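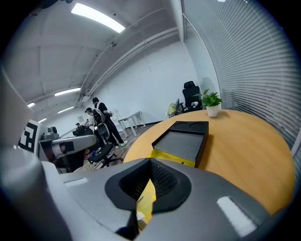
*Round table, Mersha tasting room.*

## About Mersha

Mersha supplies fermented and dried seasonings to independent restaurants, commissary kitchens and small packaged-food makers. We import some lines finished, blend others to order, and produce two chile pastes ourselves at our plant on Vimanside Road.

The company was set up by Nuria Sisay, a former line cook, and Ottó Hegedűs, who had worked in grain and spice inspection. Sisay handles recipes and customer trials. Hegedűs handles purchasing, lab testing and the cold store. Both still sit in on the Wednesday tasting.

### What we sell

The catalog has 80 items in 6 groups: chile pastes, whole and ground spices, fermented bean products, dried citrus, smoked salts and infused oils. Most are packed in 1 lb and 5 lb tubs. Oils ship in half-gallon jugs. Larger formats can be quoted.

**Imico** is our range for kitchens that need a fixed heat level. Each lot is tested for pungency and adjusted with a mild paste from the same harvest until it falls within the printed range. No extracts are added. Color varies from lot to lot and is not corrected.

Berbere and sweet paprika are ground weekly. Both lose aroma quickly once milled, so we keep little ground stock on hand and print the milling date on the lid next to the lot code.

### How a product gets listed

A new ingredient goes through four stages: supplier paperwork, a lab screen, a bench tasting and a kitchen trial. The lab screen covers moisture, water activity, salt, common molds and undeclared allergens. Kitchen trials are run by customers on their own equipment, with a one-page form to return. Items that score well on the bench but badly in the kitchen are not listed. Fermented lime powder was turned down this way twice; it clumped in steam.

Menu names are a frequent question. Every spec sheet gives the name in the original language, a plain English name and a pronunciation guide for servers.

### Samples and visits

Samples are 4 oz and are sent on request to business addresses in the United States. Allow six working days. Tasting visits are by appointment. The cold store is closed to visitors in August during the annual stock count.

For spec sheets, allergen statements or a current price list, write to the sales desk and include the item number. Item 1754 (coarse smoked salt) is now sold only in the 5 lb tub.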